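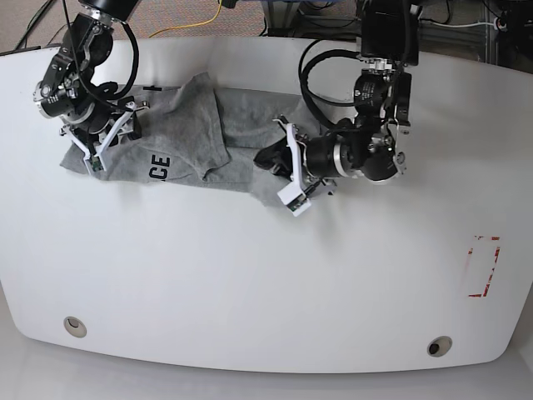 Madeck is a desktop program for following inflation and interest rates, and I have used it daily since May. It is made by Garba, a small firm that used to sell spreadsheet add-ins to bond desks. The main screen breaks consumer prices into goods, services, food, energy and housing, and each of those opens into smaller pieces. Clothing gets its own branch under goods. Something as plain as the gray T-shirt on that white tabletop falls under apparel, and you can set the apparel line next to import prices and the exchange rate without leaving the page. I used to do that by hand in a spreadsheet and it took most of a morning.

The subscription is $37 a month. That covers 46 countries and almost 400 series, with policy rates, meeting dates and the text of rate statements. Coverage is uneven. The large economies go back decades, while several of the smaller ones have only headline inflation and a policy rate. If you mostly follow emerging markets, check the country list before you pay.

Installation was easy. The first data download was slow and stalled once, and I had to restart it. Updates after that have been fast. On a release morning, new inflation numbers usually show up before I have finished reading the headlines, though revised figures can lag by a day.
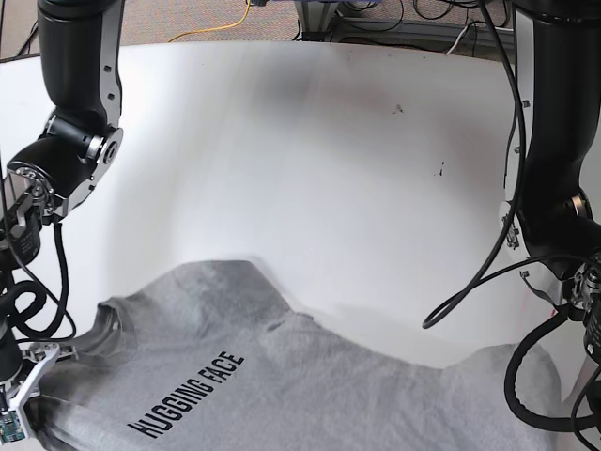 The statement comparison tool is the part I would miss most. Pick two rate decisions from the same central bank and it marks every word added or dropped. It handles reordered paragraphs well. It doesn't try to score the language as hawkish or dovish, and I prefer it that way. I had a trial of Dotov last year, and its tone score jumped whenever a bank changed its boilerplate.

Charts are fine but plain. You can put up to eight lines on one chart, and the second axis works as it should. Exported images look a little soft when pasted into a slide deck. Exported data comes out clean, with dates in a format that a spreadsheet will read correctly.

The rate path page is weaker. It shows what futures prices imply for coming meetings, but it assumes moves of a quarter point and gives strange readings when the market is split between a bigger move and none. The manual mentions this in one line near the back. I asked support about it and got a clear reply the same afternoon saying a fix was planned, with no date given.

Search needs work too. Typing "core" brings up a long list with no country names until you click on an entry. Favorites help once you have set them up.

The closest competitor I know is Harora, which runs in a browser and has better charts and shared workspaces. It also costs more and leaves out the statement texts. For a team I would probably choose Harora. For one person writing a weekly note on inflation and rates, Madeck does the job at a fair price, and I have renewed for another year.

Reviewed by Temitope Ugwu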